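So I finally typed up our house rules for the bin-picking cell, and a couple of you asked to see them, and then of course it turned into a whole post. Sorry! (Not very sorry.)

Some background first. When I started at Pudolance our rules lived on sticky notes, and half of the notes said things like "slow!!" with no hint of what slow meant. One of them had been there so long that the ink was gone. I kept it up for a while out of respect.

Rule one now has a number in it. Any new program runs at 7 percent speed the first time through, with a thumb on the pendant and eyes on the arm. If you changed one line, it's a new program. Yes, even if the line was a comment. I've had that argument and I'm not having it again.

Rule two is the log. Every batch is 500 picks, and every miss gets written down with what you think went wrong, even if all you've got is "no idea." I used to skip the boring ones, and then I spent a whole January trying to work out why our miss rate jumped, with nothing to go on but my own memory. Never again.

Rule three is about cables, and it's the one I care about most. Before a batch, move the wrist by hand jog to both ends of its range and watch the slack the whole way. You want enough loop that nothing pulls tight and not so much that it can catch on the rim of the bin. The little wires down at the gripper need the same look, and they're the ones people forget. The folks over at Stusthorpe do this check every 60 picks, which sounds like a lot until you've replaced a connector late in the afternoon with cold coffee for company.

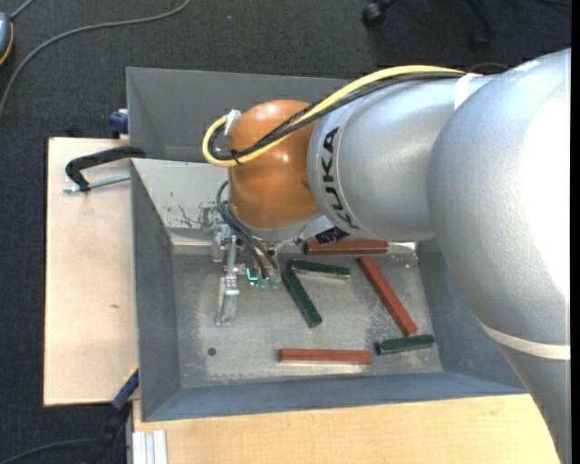
Rule four: clamp the bin, then give it a good shove. If it moves, start over. A bin that creeps a little bit each pick will make you doubt your calibration, your camera, and your career choices, in that order.

I borrowed rule five from the Eker checklist, which runs to 19 items and is still worth reading if you can get a copy. Hands stay out of the bin until the arm is stopped and the drives are off. Paused doesn't count! A pause is just the program waiting for somebody to press a button.

I'm still going back and forth on dust. Do we wipe the bin floor between batches, or leave it scuffed up like a real one would be? Right now the sheet says "wipe when it bugs you," and that needs fixing before I print the next version.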